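Building Services Bulletin, December
Humidity control on floors three and four

With the heating season under way, the air handling units serving floors three and four of the Ivstead building have been moved to their winter schedule. The main change this year is the humidity setpoint. The following notes are for tenants and for the contractors who hold keys to the plant room.

Background

Outside air in winter carries little moisture. When it is heated to room temperature without humidification, relative humidity indoors can fall below 20 percent. Wood flooring and furniture respond by shrinking across the grain. Last winter gaps opened between floor blocks in several rooms, and door panels on the fourth floor split along the rails. Tenants also reported static discharge at door handles and dry eyes toward the end of the day.

Illia Moroz of Bodin, our mechanical contractor, reviewed the trend logs for the period and found that the humidifier on unit 2 had been locked out on a low water fault for most of the season. The fault was not passed to the alarm panel. The wiring has been corrected and the alarm tested.

New settings

The relative humidity setpoint is now 38 percent, with a deadband of 3 percent either side. A reset schedule lowers the setpoint as outside temperature drops, to limit condensation on the older window frames along the north side. Supply air temperature is unchanged. Night setback begins at 7:30 p.m., and the humidifiers continue to run during setback whenever the fans are on.

The steam cylinders are rated for 700 hours between inspections at our water hardness. Ganeo will carry out the inspections and keep the log in the plant room. Replacement cylinders are held on site under stock number 1313.

What tenants should do

Keep return air grilles clear. Boxes stacked against a grille raise the pressure drop and pull air in from the corridor, which is not humidified. Do not use portable humidifiers within six feet of a wall sensor. The sensor will read high and the main unit will shut off for the whole zone.

Existing gaps in wood floors should be left unfilled until spring. Filler placed in a gap at its widest is crushed when the blocks swell, and can lift the neighboring pieces. Damp mopping is acceptable with a well-wrung mop. Steam mops are not.
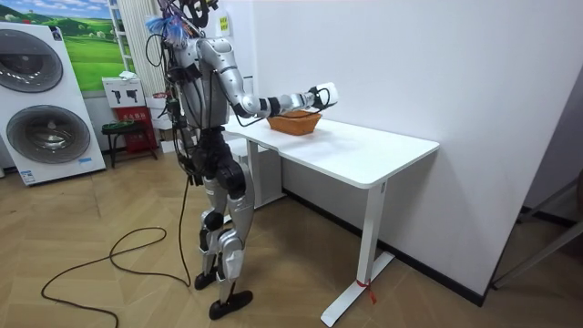
Sensor calibration

Wall sensors will be checked against a reference instrument in 14 rooms. Each check takes a few minutes and needs access to the wall only. Sensors that differ from the reference by more than 3 percent will be replaced at no charge to the tenant.

Reporting

Send readings or complaints to Noémie Marchal through the Vuvbridge help desk, giving room number and time of day. Reports without a time cannot be matched to the trend logs.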